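Mudgway Home Forum > Kitchen & Cleaning > Coffee stains in steel mugs, what do you use?

ploltetti_pete
Posts: 400
Okay, I need ideas. My everyday mug is stainless steel and the inside has gone the color of an old penny. Dish soap does nothing. I drink a LOT of coffee, so I know this is my own doing, but I love this mug and I want it shiny again!

undusano
Posts: 2,967
Baking soda! A big spoonful, hot water up to the rim, leave it overnight, then wipe with a soft cloth. I've been doing this for years and I still get a kick out of pouring out that brown water in the morning.

Clem Tawhiri
Posts: 1,000
Melamine foam, the white block kind. Wet it, squeeze it, rub in circles. Two minutes and you're done, no overnight anything. I cut mine in half so it fits down inside the mug. Best thing under my sink by a mile.

diteneo
Posts: 2,000
Gotta disagree with Clem on this one. Those blocks are a very fine abrasive. Great on a scuffed wall, but I used one on a polished travel cup back in April and it left a hazy patch that never came out. I'd go with undusano's soak every time.

Clem Tawhiri
Polished, sure, I'd be careful there too. The inside of most mugs is brushed and I've never seen a mark on mine. How hard were you pressing??

diteneo
Hard. I'll admit that. It was a really old stain and I was mad at it.

E. Cuevas
Posts: 37
Team foam here, with one warning: keep it away from colored handles. Mine is a mint green and I'm so fond of it that I clean that part with dish soap and my fingers, nothing else. Foam for the steel only, light pressure, rinse really well.

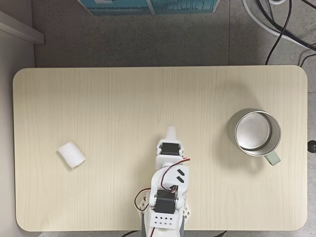
My steel mug with the mint handle, and a white foam block on the left

undusano
Oh, that green is so pretty! Love it with the pale table too. Do you dry it by hand? Mine gets water spots if I let it air dry.

E. Cuevas
By hand, right away, with an old T-shirt. And thank you!! (It's Eustaquio, by the way, the E. was from when I signed up and got shy.)

ploltetti_pete
You people are the best. I'm doing the baking soda soak tonight and if there's still a ring at the bottom I'll go in with foam, gently, diteneo, I promise. Anybody know if the soak is okay for the lid gasket?

undusano
Take the gasket out first and give it its own little bowl. Same mix, an hour is plenty.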